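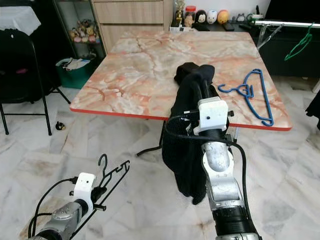 # Hanging and Storing Dark Garments: Procedure for Wardrobe Rooms

Wunderlich Residence Services, Garment Care Guidance
Revised 22nd October

This page sets out the standard method for placing washed and dried garments on hangers before they are returned to the wardrobe rail. It applies to all residences and replaces the guidance issued in March. Staff who work only with folded linen should refer to the separate linen page.

## Before you begin

You will need:

- a clear table with a smooth top, at waist height
- one hanger for each garment
- a soft clothes brush
- a dry cloth for the table

Wipe the tabletop with the dry cloth. Polished stone and stone-effect surfaces show dust poorly, particularly where the pattern is busy, and black fabric will collect whatever has been left there. Run a hand along the table edge as well. Any rough spot on the trim should be reported before clothing is laid across it.

Keep part of the table free at all times. Garments waiting to be hung belong on one side, and the garment being worked on should have the other side to itself.

## Choosing a hanger

Plastic hangers are suitable for shirts, light tops and most knitwear of medium weight. Check each one for cracks at the neck and for rough seams along the arms. A hanger that has lost its shape should be discarded.

Color is a matter of local practice. At Drerkine House, blue hangers are reserved for garments awaiting inspection and black hangers for garments ready to return to the rail. Residences without a color system may use any hanger in sound condition.

The hanger should end just inside the shoulder seam. If it is too wide, it will leave a raised point in the sleeve. If it is too narrow, the shoulder will drop and the neckline will pull forward.

## Procedure

1. Lift the garment from the pile with both hands and shake it out once, away from the table. Bunched fabric should be opened by hand and never pulled straight from one corner.

2. Find the care label. Confirm that the garment may be hung. Heavy knits and anything marked for flat drying go to the folding shelf.

3. Lay the garment on the table with the front facing up and the neck toward you. Long garments may hang over the edge, provided that they do not touch the floor.

4. Brush the front in one direction, from the shoulders down. Turn the garment and repeat on the back. Dark fabric usually needs a second pass under good light.

5. Open any buttons or zipper at the neck. Hold the hanger by the base of its hook and insert it from the hem upward. Do not force it through the neckline, as this stretches the collar.

6. Settle one shoulder, then the other. The hook should stand in the center of the neck and the side seams should fall straight.

7. Close the top button or the zipper. Smooth the sleeves downward with the flat of the hand.

8. Carry the garment by the hook to the rail. Place it with the front facing left – the open end of the hook should point toward the wall.

## Trousers and long items

Trousers are folded along the crease and placed over the straight bar of the hanger, with the waistband slightly shorter than the legs so that the weight balances. Slippery fabrics should be fastened with two padded clips from the Narker supply cabinet. Scarves may share a hanger, up to a limit of 3.

## Spacing on the rail

Leave a finger's width between garments. Dark and light items are kept on separate sections – new black clothing in particular may transfer color when pressed against a pale garment for long periods. Rails should be checked at each linen change and any crowded section thinned out.

## Returning unused hangers

Spare hangers are hung on the return bar by the door, all hooks facing the same way. They are not to be left on tables or placed on the floor. Damaged hangers go in the marked bin and are recorded on the supply sheet under item 779.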